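Speaker notes — "Who reads the contract?" Consumer law session, afternoon block
Jade Oakley
1 April 2020

Slide 1. Title. Don't thank everybody, just start.

I was asked to talk about arbitration clauses and whether the new crop of "fair process" programs fixes them. Short answer is I doubt it. I'll spend the next while saying why, and I'd like to be argued with at the end.

Ask for hands: who has had a client swear they never agreed to arbitrate? Wait. It will be most of the room. Now who has had a judge care? Let that sit and move on.

Slide 2. The Lightfoot agreement

Lightfoot sells home service plans. You pay monthly, they send someone when the furnace quits. The customer agreement I pulled in December is 1521 lines when you paste it into a plain document, and the arbitration section starts well past the middle. Read the opt-out sentence out loud, slowly. It wants a signed letter, by mail, to an address that appears in a different section. I have met one client who sent that letter. Her claim was later treated as if she hadn't, and we spent months on a certified mail receipt.

The company's answer is always that the terms are available. Sure they are. So is the tax code.
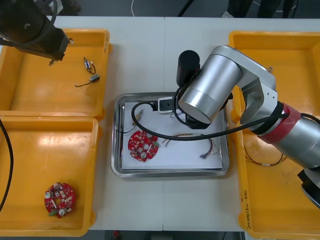 Informed consent is the phrase the industry likes best, and it's doing a lot of work it isn't built for. A court asks if the button was near the link and if the link was blue. It doesn't ask if a reasonable person would have read what was behind it. My own view is that we let the question get that small by arguing it that way in our own briefs. If the facts of a case were laid out like those yellow trays, with the steel one sitting in the center between them, I could point and say: screen, terms, payment, and in the middle the thing my client understood. Discovery never comes that way. You get screenshots from the wrong version of the app and a declaration from somebody who wasn't employed there when your client signed up. Push on that declaration. Ask who kept the old screens and how. I've seen two motions to compel arbitration fall apart on nothing more than that.

(If short on time skip to slide 4.)

Slide 3. The fair process programs

Two to talk about, Skekero and Nondar. Both run private arbitration for consumer companies, both say they have cleaned things up. I read the rules for each.

Skekero caps the consumer's filing fee. Good. It also lets the company pick the hearing format if the claim is small, and the company picks papers only. My clients do badly on papers only. They are not writers, and the other side has a template.

Nondar publishes outcomes, or says it does. What it publishes is a table with "resolved" in one column. Resolved how? I wrote and asked. I got a brochure back.

Someone will say this is still cheaper than court. Maybe. Cheaper for whom, and compared with which court? Small claims in my county costs less than lunch for the two of us, and there's a person at the window who'll tell you which form to use.
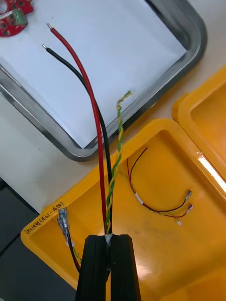
Then there's the repeat player problem, and here I want to be careful, as the numbers people throw around are mostly bad. I've read the studies both ways. What I can say from my own files is that in 4 cases against the same company we drew the same arbitrator in 3. That proves nothing by itself. It does make me want the full list of appointments, and neither program will hand it over.

Slide 4. What I do now

Ask for the assent record first, before anything else gets filed. Not a description of it — the record.

Check small claims carve-outs. Lightfoot has one. Their intake staff didn't know about it when I called.

Watch for silent amendments. Giment, the billing outfit a lot of these plans use, pushes term updates through the payment page. The client thinks she's changing a card number and she has taken on a new agreement. Get the bank statements and line up the dates.

Keep a log of who decides your cases. Share it with people in this room. It takes nearly nothing to keep up and it's the only list we're going to get.

Slide 5. Questions

Expected: "Aren't mass filings the answer?" Say: for a firm with the staff, sometimes. Most of us have a paralegal and a printer. Also the companies are already rewriting clauses to batch the claims, so whatever leverage there was is going away.

Expected: "What about legislation?" Say I'll believe it when I see the text. Then call on somebody in the back.

Handouts are by the door, sample demand letter on top. The fee table on the second sheet has Skekero's old cap, correct it out loud.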